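Subject: Re: [stedley-fans] Who sang at the Markamora premiere party?
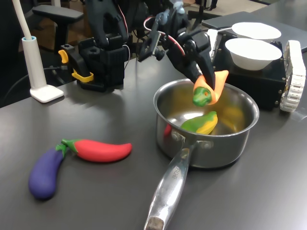 Who sang at the party after the Markamora premiere?
It was Sorcha Mac Carthaigh, with her sister-in-law Catríona McGrath at the piano.

Dear list,

I answer the question first so that people who read only the top will have it. Inger asked it last night, and I leave her message below.

I was outside the Vastthorpe hotel with the other fans until the doors closed, and later I spoke with a waiter who worked on the second floor. He told me that Sorcha sang 4 songs. Three were from the film and the last was the old one from her television years, which she had promised in interviews never to sing again. Ignacio Urrutia, who plays her husband in the film, danced with his mother through all of it.

Concerning the green dress: it is by Mac Giolla, and it is the same dress she wore in November at the Stedley dinner, only with the sleeves removed. I compared my own photos. Some magazines wrote that it was new, and they should correct this.

I can't confirm that Ailbhe Flanagan was there. A woman with her haircut went in by the side door, but I saw her only from behind, and I prefer not to start a rumor on this list again. We remember how it went with the wedding story.

If somebody has the group photo from the staircase in better quality, please send it to me directly, not to the list. The attachments are too heavy for some members.

Kind regards from a tired
Ignasi

Inger Gunnlaugsson wrote:
> Hello all,
> I see seven different versions of the party online and they
> don't agree. One says there was a band, one says Sorcha sang,
> one says only a DJ. Was any of you near the hotel?
> Also, is the green dress new? My daughter says yes, I say
> I have seen it before.
> Inger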